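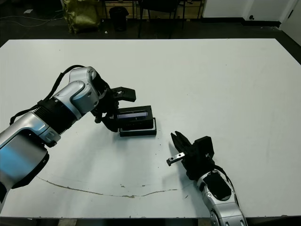

Left arm on the tray, right arm open and waiting. Head camera view.

Handoff planner stalls when the second arm closes in

perano_user24
Posted May 29, 2025

Two arms, one head camera, parallel grippers on both. The task is a handoff of a small black tray over a white table. Left arm picks, right arm is supposed to come in from below and take the free end. We run Perano for planning and our own perception node on top.

The pick is fine. The second approach is where it falls over. Out of 81 tries this month, 24 ended with the planner giving up while the right gripper was still open and short of the tray. The log says "start state in collision" for the left arm. The arms are not touching. Any ideas before I start padding things by hand?

stostham_dev
Are you attaching the tray to the left gripper in the planning model after the grasp? If not, the planner sees a loose object overlapping the fingers and calls it a collision. I had the same message for a week.

perano_user24
Attached, yes. Allowed contacts are set for both fingers and the tray. I checked that first.

uson77
Then I'd look at perception. Black tray in black fingers is a bad case for any segmenter. If your mask bleeds into the gripper, the fitted box gets too big and pokes into the wrist. Dump the box size on every frame and see if it jumps.

stostham_dev
Disagree. Once the object is attached you shouldn't be refitting it at all. Freeze the size at the grasp and only update the pose from the arm.

uson77
That works until the tray slips. With only two fingers on one end it will tilt, and then your frozen pose is wrong and the right arm closes on air. I'd keep refitting the pose, with the size locked.

perano_user24
Dumped it. The box is up to 12 mm too long on the gripper side, and it changes frame to frame. So the mask is bleeding. Locked the size and reran a few. No collision error so far, but the approach is slow.

grip_lag
Slow how? If it's planning time, check the padding. The Jayasinghe config that gets passed around has link padding of 3 cm, fine for one arm and way too much for two working this close together.

perano_user24
Yes, we started from the Jayasinghe file. Padding is still 3 cm on every link.

stostham_dev
Drop it on the gripper links and leave the forearms alone. And I still say freeze the pose too — get the simple version working first.

uson77
Fine for a demo. I wouldn't leave it running like that.

perano_user24
Will try both and post the logs. Does the padding take effect on reload or do I have to restart the planning node?

grip_lag
Restart. Reload ignores it.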